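### Is a bar of soap really cheaper than liquid hand soap?

My sister-in-law swears bar soap saves her a fortune, and now there's a blog making the same claim. I don't buy it. We get the 60 oz Branent refill jug and it lasts ages. Every bar I've ever owned turned to mush in the dish and half of it went down the drain. Has anyone tracked this, or is it just one of those things people repeat?

*posted by dorkach_kitchen*

---

**leiva78**

Bar is cheaper, everyone knows this. Liquid is mostly water.

---

**hardwater_skeptic**

"Everyone knows" isn't much of an answer, so I kept a note taped inside the cabinet. One Bratedis bar at the kitchen sink lasted 78 days. I didn't weigh anything and there are only two of us, so take it for what it is.

The refill jug went 112 days at the same sink, but it cost 5 times as much as the bar. So the bar won for me, and not by a small margin. Your numbers could come out different if you have kids who pump the bottle for fun, or if you pay extra for fancy bars.

The mush is a real problem and I wouldn't trust any dish that promises to fix it. What helped was moving the bar away from the faucet and tipping out the water at night. I'm not convinced ridges do much - I've had dishes with them and dishes without, and the bar got soft in both when it sat in a puddle.
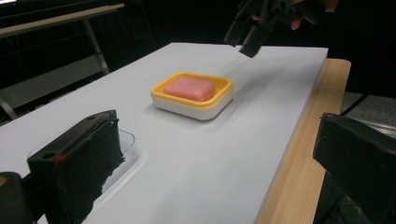

*Pink bar in a yellow and white dish*

As for blogs that say you'll save a fortune, check whether they're selling soap.

---

**no_more_pumps**

Agree with the above except the part about ridges. Mine drains fine. Also you can press the last sliver onto the new bar while both are wet, although it fell off the first two times I tried it.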